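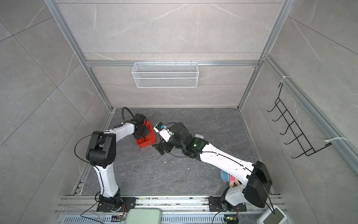

Fig. 1. Red crate, hanging basket, crumbs on a dark floor.

Small Spaces, Unit 6: floors, crates, what goes on the wall
Handout, Lejla Petek. August 2023
Read before the practical. Bring your own cloth.

Order of work

Same as Unit 3, quick recap. Pick up, then wall, then dry floor, then wet floor. Students keep wanting to mop first. No.

Pick up = everything on the floor that isn't furniture or fixed down. Anything flat gets picked up too - paper, lids, a card, the thing you think is part of the floor. In Fig. 1 there's a small white flat object lying on the floor, easy to miss when you're looking at the crate. Flat things go under the broom and travel, and then you find them wet.

Soft toys count as pick up, not as dirt. The doll in the figure (blue head, striped body) is on the floor and partly hidden. For the practical, treat a toy like that as its own job: shake it out over the floor BEFORE you sweep, check the seams, put it somewhere off the floor. Don't put it in the crate until the crate has been emptied and wiped. Marks were lost on this in January.

The crate

Small open crates are good for pick up because you can see in. They are bad because everybody drops crumbs in them and leaves them there. Procedure:
- lift it, don't drag it. Grit under a plastic crate scratches a polished floor
- look under it
- tip out over the bin, not over the sink
- wipe the rim, then inside, corners last
- set it back square to the wall

About the last one. In the figure the crate sits at an angle, corner pointing out. An angled crate in a narrow space takes up more floor than a straight one and you will kick it. Square it up when you finish, even if you have to move it again in 3 minutes.

Where are the crumbs? Look again at where they gather. Thickest near the crate, also a patch over to the right. That's typical of most floors, mess collects by whatever gets used and the rest is nearly clean. So start at the thin part and sweep toward the thick part, never the other way, you only spread it.

Dark floors

Dark gray, marble pattern. White specks show on it from across the room, which is a nuisance for the owner and a help to you. Things to remember:
- pale crumbs show, dark grit doesn't. Do a hand check, palm flat, after sweeping
- the pattern hides streaks while wet, they appear when it dries. Wait, then look with the light behind the floor
- less product than you think. The Darunum concentrate we use in class is one capful to the bucket, no more. Too much leaves a film and you'll be buffing all afternoon
- soft broom or a flat duster. Stiff bristles throw crumbs, especialy the small dry ones

If there is a rail or plate or anything fixed at floor level, the crumbs go against it. Narrow brush along the edge, then collect. Don't try to get in there with the mop head, it leaves a gray line.

Light walls

Large tiles, light gray, thin white veins. Good news is large tiles mean fewer joints. Dust top to bottom with a dry cloth first, damp second, dry again. Spots on this kind of tile look like part of the veining so run your hand over anything you aren't sure about. Pretonov cloths are fine. The yellow sponges are NOT, green side takes the shine off.

The hanging basket

White wire mesh, hung from a rail by thin hooks, two open compartments. Several of you have the same sort at home.

What's good: off the floor, air gets through, you see what's in it.
What's bad: fine mesh holds dust at every crossing. Small things poke thru or get caught.

To clean: unhook it, never wipe it hanging (it swings and marks the tile). Soak flat, soft brush in both directions, stand on a towel. Wipe the rail while the basket is off. Then rehang and check all the hooks are really over the rail.

What to keep in it: light things used daily. Cloths, small brushes, gloves. Split by compartment, clean one side and used the other, and keep it that way. Bottles stay out, too heavy for thin hooks. See the load table in Omerović, page 57 - I will put a copy on the shelf.

Practical

Pairs. 60 minutes, including setting out and putting away. Each pair gets a bay, a crate, a basket, a toy and a cup of breadcrumbs which your partner scatters while you are outside. Swap halfway.

I mark: order of work, the crate (under as well as inside), edges, floor once dry, basket hooks. I don't mark speed. I do mark wet footprints.

Bromel dustpans are in the cupboard by the door, the ones with the rubber lip. Rinse the lip before you hand them back, last group left it full of fluff.

To write up, half a page
Look at Fig. 1 and put the loose items in the order you would deal with them. Say where each one should end up and what you'd do to the floor in between. Notes are fine, full sentances not needed.

Hand in at the start of Unit 7, on paper please.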